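Search the help pages Go
Cars Vans Parts Tyres Log in
Forum > Used cars > Buying advice > Mileage and service history

Gap in the service book, walk away or haggle?

Looking at a used 4x4 from a dealer in Gruvdale, 127,000 miles on it, manual box. Drives fine, bit of clutch judder in reverse. Book is stamped up to 2016 then nothing for three years, then stamped again. Dealer says the old owner "did it himself". He wont move on price but offered 9 months warranty through Usura. Worth anything? Need to decide by tomorrow really.
Pacheco

Run the reg through the free MOT history first. Takes two minutes. Mileage should climb steadily through the gap — if it drops or sits still, leave it. Then ask for receipts. Anyone doing their own oil changes has a box of filter receipts somewhere.

Read the warranty before you get excited. Mine was a different firm but clutch was down as wear and tear, not covered. Also had to service it every 7,000 miles at a garage they picked or the whole thing was void. Judder in reverse could be the clutch or just a tired mount, so get a mechanic under it and knock the price of a clutch off your offer.

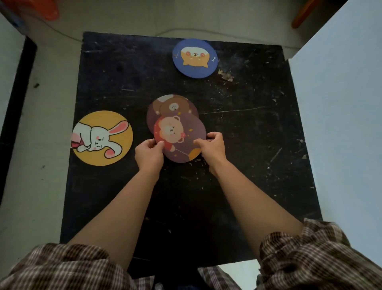
Cartoon coasters on the black board, the dog one near the top.

Check the chassis rails for rust as well, take a torch. Fresh black underseal on an old truck makes me nervous.
Julián Sotomayor

walk away. plenty more about. mine had 19 stamps and the gearbox still went in May
Umix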